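Call for Participants: Skavham Household Reading Study

The Stonmont Institute for Community Learning invites adults living in Skavham and the surrounding townships to take part in a study of reading habits at home. The study is carried out with the Marikar Public Library and will run over two reading periods, one in spring and one in fall. Applications from households and from single residents are equally welcome.

Background

Library lending records show which books leave the building. They do not show which of them are read, by whom, at what time of day, or whether they are set aside after the first chapter. An earlier survey by the Institute reached 1140 residents by mail and asked them to recall their reading over the previous year. Many respondents wrote in the margins that they could not remember, and several returned the form with a reading diary of their own attached. Those diaries were more useful to us than the form, and the present study has been designed with them in mind.

We are interested in all kinds of reading: novels, newspapers, manuals, recipes, religious texts, comics, letters, schoolbooks read aloud to children, and anything read on a phone or other screen. A person who reads little, or who has stopped reading for pleasure, is as welcome as a person who finishes a book every week. No part of the study tests reading speed or ability.

What participants will do

Each participant will keep a short diary for 40 days in the spring and again for the same length of time in the fall. An entry takes a few minutes. It records what was read, where, for how long, and whether the reading was planned. Days with no reading should be entered as such. Diaries may be kept on paper or through the Skiretti web page, which works on any recent phone or computer. Participants who choose paper will receive a bound diary and two prepaid envelopes.

At the end of each period, participants will attend one interview of up to an hour. Interviews may be held at the Institute, at the Marikar Public Library, or by telephone. With the participant's permission, the conversation will be recorded in sound only and later typed out. Members of the same household may be interviewed together or separately, as they prefer.

A small group will also be invited to a discussion evening after the fall period. Attendance at this evening is optional and has no bearing on payment for the rest of the study.

Who may apply

Applicants must be 18 or older and must have lived in Skavham or one of the surrounding townships for at least six months. They should expect to be at their home address for most of both reading periods. Short trips are not a difficulty, and reading done while traveling should be entered in the diary in the usual way.

Diaries may be kept in any language. Interviews are offered in English and Spanish; applicants who would need another language are asked to name it on the form so that an interpreter can be sought. Large-print diaries are available, as is a telephone line on which entries can be spoken and saved. Listening to audiobooks counts as reading for the purposes of this study.

Current employees of the Institute and of the Marikar Public Library, and persons living with them, are not eligible. Former employees may apply.

Payment

Participants will receive $40 for each completed diary period and a further $40 for each interview. Payment is made by check or by store card within three weeks of the interview. Where several adults in one household take part, each is paid separately. A participant who leaves the study during a diary period will be paid for the part of that period already completed. Bus fare and parking for in-person interviews will be repaid on presentation of a receipt.

Privacy

Names and addresses are kept apart from diaries and interview texts, and are seen only by the study office. Published results will not name participants or describe them in a way that would allow neighbors to recognize them. Titles of books may be quoted in reports. A participant who would prefer that a certain title be left out may mark the entry with a cross, and it will be removed before the diary is read by the research staff.

Participation is voluntary. A participant may withdraw at any time by telephone, letter, or e-mail, without giving a reason. On request, material already supplied will be destroyed, provided the request reaches the study office before the results are prepared for print. 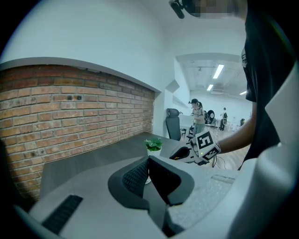

How to apply

Application forms are available at the front desk of the Institute, at all branches of the Marikar Public Library, and on the Institute's web pages under "Open Studies." The form asks for contact details, age group, the number of people in the household, and a short note on what the applicant has read in the past month. A line or two is sufficient for this last item, and "nothing" is an acceptable answer.

Completed forms must reach the study office by 5 p.m. on 28/03/2025. Forms handed in at a library branch on the closing day will be treated as received on time. Each applicant will be sent a written reply, whether or not a place can be offered.

Places will be assigned by lot within age groups, so that younger and older readers are both represented. Early application gives no advantage. Applicants who are not selected may ask to be placed on a reserve list — places do come free before the spring period begins — and will be contacted in the order in which their names were drawn.

Information sessions

Two information sessions will be held in March in the ground-floor meeting room of the Marikar Public Library, one in the afternoon and one in the evening. Dates are posted at the branches. Sample diary pages may be looked through at either session, and staff will be present to help with the form. Registration is not required, and children may be brought along.

Questions about eligibility, payment, or access needs should be sent to the study office in writing or raised by telephone on weekdays between 9 a.m. and noon. Please state "Household Reading Study" in all letters and messages.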